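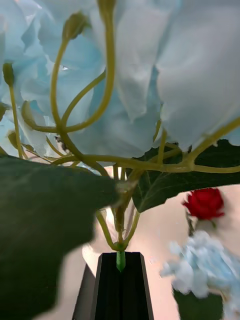

Display group – minutes, Thursday session, back room

Started late, kettle trouble. Last minutes agreed, one correction: the ribbon order was from Trarnero, not Visside.

**1. Flower stock**

- Went through the artificial flowers for the front window. Red roses and blue hydrangea only, no more colours till the summer list is settled.
- Hydrangea – pale blue, good full heads, little closed buds on the stalks too. Agreed these look best seen from a bit below, so high shelf or hanging. Don't bury the buds.
- Long stems. Question of trimming – left for now. Once cut thats it.
- Roses – deep red, fine from the pavement. Keep.
- Budget line stands at 400 for the year, incl. baskets. Some grumbling. Not reopened.

**2. Storage**

- Cardboard boxes to go. Petals get squashed and the lids never fit.
- White plastic baskets prefered – slots in the side, wipe clean, can see what you have got without tipping it all out.
- Roses laid in on their sides, blooms not pressed against the wall. Not too deep or the bottom ones flatten.
- Labels on the short end. Stock sheet 964 needs redoing to match, old one still lists the silk tulips.
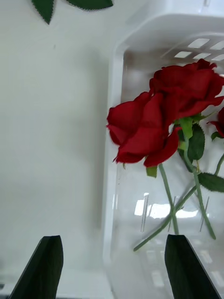
**3. Sorting on the tables**

- Two white tables pushed together works, keep it that way. More room for the long hydrangea stems.
- Pick up roses by the stem, not the head. Said before, saying again.
- Chair stays back from the table edge.
- Loose leaf sprigs – keep in one place, they get everywhere. Anything past mending into the scrap bag.
- Thái window scheme: asked for more green in it. Agreed in principle, see a mock-up first.
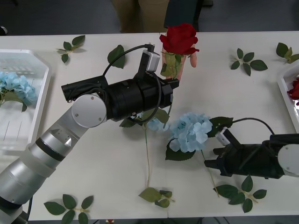

Pulurov, 2/27/25

Note from the other branch, read out and copied in here as asked. They want 5 bunches on loan for their spring table, back by August. Would take roses or hydrangea, roses if theres a choice. They will send their own basket. Collection from the side door, mornings only.

Agreed to lend, on condition of a signed sheet. No hydrangea, we are short. Reply to go this week.

**4. Packing away**

- Long discussion. Upshot – everything out on the table first, then into the basket. Roses first, hydrangea on top, big leaves folded in gently.
- Sprigs last. Check the table edges, they hang over and end up on the floor.
- More than 2 kinds in one basket not allowed from now on. One objection, noted.
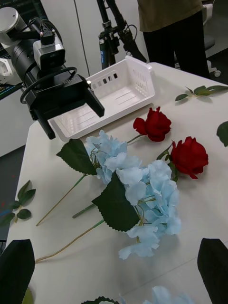
**5. AOB**

- Visside invoice still not in. Chase.
- Dusting – hairdryer on cool, no sprays.
- Key to the tall cupboard missing again, please check pockets.
- Next meeting same room, bring own mug.

Closed before item 6 (lighting), carried over.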